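Naidoo Cellars buys Firell vineyard, plans more chenin blanc

Naidoo Cellars has bought the Firell vineyard on the east side of the valley and will replant part of it with chenin blanc, the winery said Tuesday.

The sale adds 122 acres to the company's holdings. Most of the land is already under vine, with merlot on the lower blocks and older zinfandel on the slope behind the barn. The price was not disclosed.

Kgomotso Gumede, head winemaker at Naidoo, said the merlot will come out over the next two winters. The zinfandel will stay.

"Those old vines give us small berries and a lot of flavor, and there is no reason to touch them," Gumede said. "The merlot is a different matter. We have trouble selling what we already make."

Chenin blanc was once common in the valley, where much of it went into jug wine. Growers pulled it out when chardonnay prices climbed, and only a few blocks are left. Naidoo has made a small amount from one of them for the past several vintages, bottling it dry and without oak. Last year's release came to 669 cases and sold out before the end of summer.

Gumede said the winery will use cuttings from that block for the first rows at Firell. Planting is set to begin after the January pruning, once the irrigation lines on the lower blocks have been replaced. The first crop large enough to pick is expected in the third year.

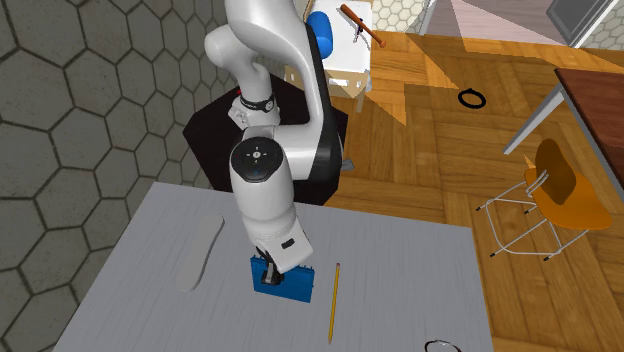 The winery also plans to change how the fruit is handled. Grapes from Firell have been trucked out of the valley to a bulk producer under a contract that ended with the last harvest. They will now go to Naidoo's own crush pad on Flundberg Road, a short drive from the vineyard gate. Picking will be done at night and finished by 6 a.m. so the grapes come in cool.

Two older presses at the crush pad will be kept for red wine. A new press for whites is on order, along with four concrete tanks that Gumede wants to use for part of the chenin. The rest will ferment in stainless steel.

Tahmineh Tabrizi, who farms the neighboring property and sells fruit to several wineries, said she was glad to see the land stay in grapes. She has been growing chenin blanc on a small block for nine years and said the calls from buyers have picked up lately.

"I used to have to talk people into taking it," Tabrizi said. "Now I have more people asking than I have tons. It holds its acid in the heat, and you can pick it early for sparkling or wait and make something richer."

She said the variety has its problems. The bunches are tight and can rot after a wet September, and the vines will carry too much crop if they are not thinned. Growers who remember the jug wine days, she said, will have to get used to lower yields — and buyers will have to pay for them.

Gustov, a restaurant on the courthouse square, was among the first in town to pour the Naidoo chenin by the glass. It will host a tasting of the winery's past four vintages next month, with Gumede on hand to answer questions. The older bottles come from the winery's library and are not for sale.

The Firell name will stay on the vineyard. Gumede said the zinfandel will be bottled separately, starting with this year's harvest, and labeled with the vineyard name. A first run of 250 cases is planned, to be sold mainly through the tasting room and to members of the winery's mailing list.

The small tasting room at Firell, which closed last fall, will not reopen. Naidoo plans to use the building for storage and a field office. Visitors can taste at the Flundberg Road site, open Thursday through Monday from 11 a.m. to 5 p.m.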